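Pemirwood Help > Data collection > Two-arm setups

Do I keep demos where the first grasp misses?

Asked 15 Jul 2026

We're recording teleoperated examples on a two-arm bench for a tidying task. Rolls of tape and similar round things get moved between a dish rack and a cardboard tray. So far we have 2624 episodes. I went through the lot over the past fortnight and marked the ones where the operator missed the first grasp, backed off and tried again. If I throw those out I'm left with 2543.

The person who had the job before me deleted every retry. The Clandex notes we were given say to keep them but don't say how to label them. We train a fairly ordinary imitation policy, nothing clever.

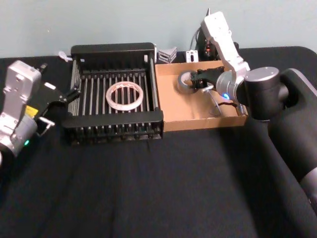
Right gripper at the tape roll in the tray, left gripper open beside the rack.

My second question is about the arm that isn't doing anything. Often one arm hovers while the other works. Should I mask its actions, or leave them in?

3 answers

Answer 1 (accepted)
Keep the retries, but look at them first. A miss followed by a clean recovery is useful, as your policy will miss too and needs to have seen a way back. What you don't want is an operator poking at the object over and over. We cut anything with more than two failed attempts. Add a field for the number of attempts and leave the rest of the label alone, then you can filter later without going through it all again.

Leave the idle arm in. If you mask it, the policy has no idea where that arm should be and ours drifted into the tray. Ask operators to park it in the same place each time. Also check the pauses at the start of each episode. We trim ours, otherwise the policy learns to sit there.

Answer 2
Just delete them, you've got plenty left. Bad data is bad data.

Answer 3
I don't agree with deleting. We did that at Proltska and the policy closed on nothing and carried on to the drop-off as if it had the roll. Putting the retries back helped, though we changed the wrist camera that same week so I can't say how much was down to which. The Appiah loader skips any episode with an unknown field unless you add it to the schema, so do that before you add an attempts count.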